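# The Letodley Market Tote

*Page updated 3/1/26*

We've been making bags at Letodley long enough to know which ones we reach for ourselves, and it's this one. The Market Tote is the plain, foldable, throw-it-in-the-wash cotton bag that lives in the glovebox, on the back of the pantry door and at the bottom of every other bag we own. It isn't fancy. We love it to bits!

The current version is our third go at it, and the first one where we wouldn't change a stitch (well, maybe the care label, which is still a bit scratchy).

## What it's made of

The body is a mid-weight cotton canvas, 157 gsm before printing. That's on the light side for a shopping bag and we went back and forth on it for ages. Heavier canvas stands up by itself and looks terrific on a shelf, but it won't fold small and it takes forever to dry on the line. The lighter cloth slumps and creases, and it squashes down to something you can shove in a jacket pocket. After a few washes it goes beautifully soft.

Our cloth comes from the Asden mill, who have put up with a lot of questions from us about shrinkage. Expect the bag to lose a little height in its first warm wash. We cut it generously to allow for that, so a brand new one will look slightly tall.

## Handles

Each handle is long enough to go over the shoulder of a winter coat. We tested shorter ones over summer, when everybody was in T-shirts, and they were fine right up until the weather turned and none of us could get them past our elbows. Lesson learnt.

They're sewn down with a boxed cross at each end, and the stitching runs through the top hem as well as the body. If a handle ever does let go, send the bag back and we'll resew it. You pay the postage to us, we pay it home again.

## Specs

| | |
|---|---|
| Fabric | Cotton canvas, 157 gsm |
| Handles | Two, self-fabric, over the shoulder |
| Closure | None, open top |
| Pockets | None |
| Base | Flat seam, no gusset |
| Handle drop | 26 cm |
| Print | Water-based ink |
| Wash | Warm machine wash, line dry |

## The colours and prints

There are 3 prints at the moment, plus the plain natural for people who'd like to decorate their own:

- **Zavgate**: a loose grid in grey and mustard, named for the street our first workshop was on
- **Jitaru**: big overlapping leaves in two greens, easily the favourite at markets
- **Plain natural**: unbleached, with the little flecks left in
- **Stripe**: navy, uneven on purpose

The ink sits in the cloth, so it won't crack the way a plastic print does. It will fade if you leave the bag on a sunny parcel shelf for a whole summer. Some of us think the faded ones look better.

## Packing it well

Tins and jars go in first, then anything boxy, then greens and bread on top. With no gusset the bag finds its own shape around whatever you put in, and a couple of heavy things on one side will make it swing, so spread them out if you're walking any distance. Two half-full bags beat one bursting bag every time, especially on stairs.

For picnics, lay a tea towel in the bottom. It pads the glasses and you'll want it later anyway.

## Looking after it

Turn it inside out and give it a good shake over the garden before it goes in the machine, as flour and onion skins love the bottom seam. Wash with similar colours the first time. Skip the dryer if you can. Ironing is entirely up to you, and we've never bothered.

For beetroot, berries and leaky milk, rinse in cold water straight away. Berry stains that have set usually come out after a long soak with a scoop of laundry soaker.

## Availability

We sewed 4000 for this run, and the next cloth order goes to Asden in March. If your print is out of stock, leave your email on the waiting list and we'll write once when it's back.

Replacement handles are sold in pairs, natural only.

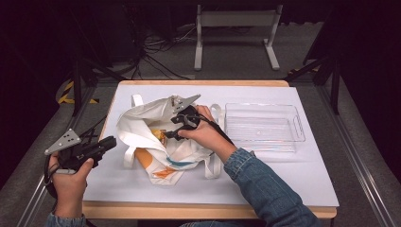
*A white cloth-handled alternative look: printed tote in orange and light blue, lying on a table.*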